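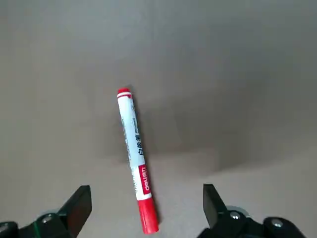 Whiteboard marker, white and red.

IT working group, minutes, April

Present: IT support, finance, warehouse, sales office, HR for the first half. Apologies from purchasing. Nobody from the Hiltarden site in the room, they dialled in and the line dropped twice, so if anything from their end is missing below, tell me and I'll add it.

Started a bit after 10, waiting for the projector.

1. Last minutes

Agreed, with one correction. The line about the warehouse scanners should say "needs a quote", not "has a quote". Purchasing never got one. Carried over to item 6.

2. Moving the shared drive

Main item, took most of the time.

Where we are: Cullell have copied the finance and HR folders across to the new storage. Sales is part done. Warehouse and Hiltarden not started. Old server still on and still the live copy for everybody except finance, who have been working from the new one for 2 weeks.

Finance report: mostly fine. Opening big spreadsheets is slower first thing in the morning, normal by mid-morning. Links between workbooks broke where the old drive letter was written into the formula. They've been fixing them by hand as they find them. Asked if Cullell can do a search and replace. IT support thinks yes but they'd want a list of the files first, and there isn't one. Finance to make a start on a list, doesn't have to be complete.

Permissions. Long discussion. The copy carried over the old permissions exactly as they were, including all the rubbish. People who left still have folders in their name, and the "temp" folder that everybody can read has payslip exports in it (HR not happy, rightly). IT support pulled access to that one during the meeting. HR to check what's in it and delete what shouldn't be there. The rest needs somebody in each department to sit down with the folder list and say who should see what. Sales said they don't have time before the quarter closes. Agreed they can go last, but the sales folders don't switch over until it's done. Sales accepted that, not gladly.

Path lengths. Some folders nested so deep that the file names are too long for the new system and the copy skipped them. The skipped list for sales runs to 300 files. Most of it looks like old tender packs. Sales to say which are wanted. If no word by the next meeting they go in a zip on the archive disk and stay there.

Hiltarden: their internet line is the problem. Working straight off the cloud storage from there was tried on one laptop and opening a drawing took long enough to go and make tea. Options talked through:

Small box on site that keeps a local copy and syncs overnight. Cullell have suggested this. Costs monthly, price not in yet.

Better line. Kwiatkowski handle the connection for the whole building and have been asked before. Answer last time was that it depends on the other tenants. IT support to ask again, in writing this time.

Leave Hiltarden on the old server until the lease on it runs out. Nobody keen, but it's the fallback.

No decision. Wants the price from Cullell first.
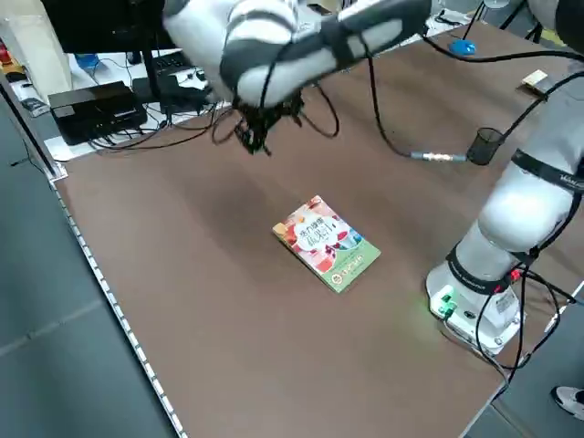
Minutes by R. Thackray
Service desk lead

3. Backups

Short version, we don't know enough. The old server backs up nightly to the disk in the cupboard, and the disk goes home with somebody once a week, except it's been sat in the cupboard since February by the look of the log sheet. That needs to start again now, not after the move. Rota going round by email.

For the new storage, everyone had assumed the cloud provider backs it up. Cullell's contract says they keep deleted files for a set period and then they're gone, which isn't the same thing. Finance asked what happens if someone overwrites a file and it isn't noticed until year end. IT support: version history helps, up to a point, the point being how many versions we pay to keep.

Agreed we want a seperate backup, with a different supplier if the price is sensible. IT support to get quotes. Finance want to know whether it's a one-off or a subscription before it goes anywhere near the budget.

Also agreed to do a proper test restore. Pick a folder, pretend it's lost, get it back, write down how long it took. Warehouse offered their rota folder for this as they keep a paper copy anyway. Test to be done on the old server backup first, then again on the new one when there is one.

4. Jedar

Jedar renewal is coming up. Usage is patchy. Finance and the warehouse log their problems in it, sales send emails to whoever they like best, Hiltarden ring up. So the numbers we get out of it mean very little, and the report we send upstairs every month is based on those numbers. Felt that should be said out loud.

Do we renew? Points made:

It's cheap compared with the others we looked at.

The search is awful. Same printer fault logged under different names because nobody can find the earlier ticket.

Email-in was never set up properly. If it was, sales could carry on emailing and it would at least land in the right place.
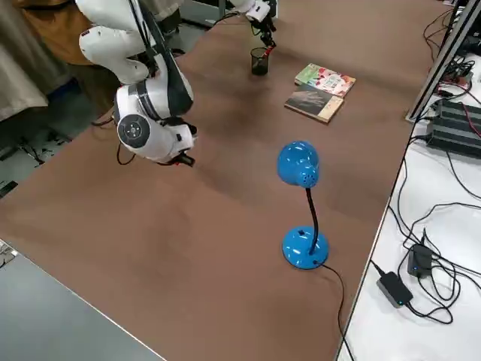

That last one is on us. The address exists, it was set up when we first bought the thing, and then the forwarding got switched off when the mail system changed and was never switched back on. Should be an afternoon's work. Going to do it before renewal and see if it makes a difference, then decide. If ticket numbers from sales are still nil a month after, we look at something else.

Categories need cutting down too. There's a dropdown with everything anyone ever thought of and most tickets end up under "other". Suggested 5 categories and no more. Draft list going round with these minutes, shout if yours is missing.

Somebody asked about the chat window that Jedar keep advertising to us. No. Not until the basics work.

5. Passwords and sign-in

Second-step sign-in is on for finance, HR and IT. Goes on for the warehouse next, then sales, Hiltarden last.

Warehouse issue: shared terminals, and not everyone has a work phone. Some staff don't want the app on their own phone, and that's fair enough, we're not going to make them. Options are the little key fobs or a rule that the second step isn't asked for when on the warehouse network. Fobs get lost. The network rule is easier but HR want to know if the insurers would be ok with it. HR to ask the broker, and copy IT in on the reply this time please.

Shared logins. There are still shared logins. The goods-in one is known to everybody including, probably, the drivers. To be replaced with individual ones when the terminals are redone. In the meantime the password gets changed and doesn't go back up on the wall.

Leavers: HR tell IT when someone goes, in theory. In practice we find out from the phone list. HR to add a line to the leavers' form so that it goes to the Jedar address automatically (so needs item 4 doing first).
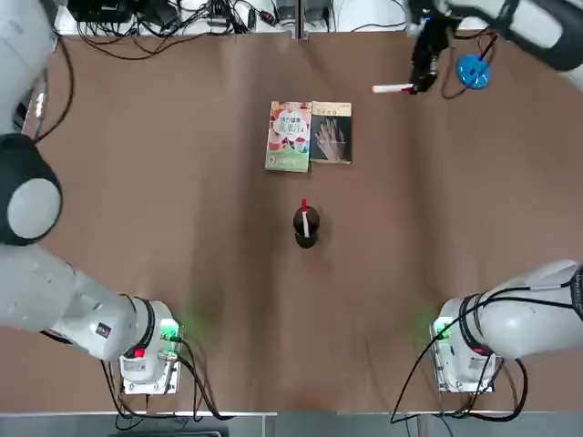 The warehouse asked at this point whether the move was going to make their job any easier, or whether it was all for the office. They pointed out that they've had new sign-in rules, new folder names and a new ticket system in the space of a year, and the scanners still freeze. They'd like the scanners to be the next thing, ahead of anything else for sales. Fair comment and not much of an answer given. Finance supported it. Sales said nothing.

6. Scanners

Following on from the above. Purchasing to get the quote, properly, with a date on it. IT support thinks it might be the wireless in the back aisles and not the scanners themselves, so worth checking before spending money. Will walk round with a laptop and note where the signal drops. Warehouse to keep a rough note of when they freeze and whereabouts, back of an envelope is fine.

If it is the wireless then it's a Kwiatkowski question again, the cabling above the ceiling is theirs. Put both questions in the same letter.

7. Costs

Finance gave a quick run through. Cloud storage bill higher than expected for the first month, partly the copying itself (we get charged for some of the transfers) and partly that we're paying for old and new together. Should settle once the old server goes. Finance asked for an alert when spending goes over the monthly amount. IT support says there is one, it goes to a mailbox that belongs to someone who's left. To be changed today.

Nobody is to sign up for extra cloud services on a company card without telling IT. This was directed at sales and they know what it's about.

8. Any other business

Projector. Again.

HR asked whether staff need telling about the move now or nearer the time. Nearer the time, but one short email, with the dates in, and not from a no-reply address.

Hiltarden came back on the line to say they'd missed item 2 altogether. Went through it again with them afterwards. They'd prefer the local box, would live with the old server for a while longer if they have to, and they don't want any switch-over in stocktaking.

Actions

Finance: list of workbooks with broken links.
HR: clear out the temp folder. Ask broker about the network rule. Leavers' form.
Sales: go through the skipped files. Name someone for permissions.
Warehouse: note of scanner freezes. Rota folder for the test restore.
Purchasing: scanner quote.
IT support: letter to Kwiatkowski (line, wireless). Price from Cullell for the Hiltarden box. Backup quotes. Jedar email-in. Change the goods-in password. Spending alert. Disk rota.

Next meeting same time, same room unless the training lot have it booked. Will confrim by email.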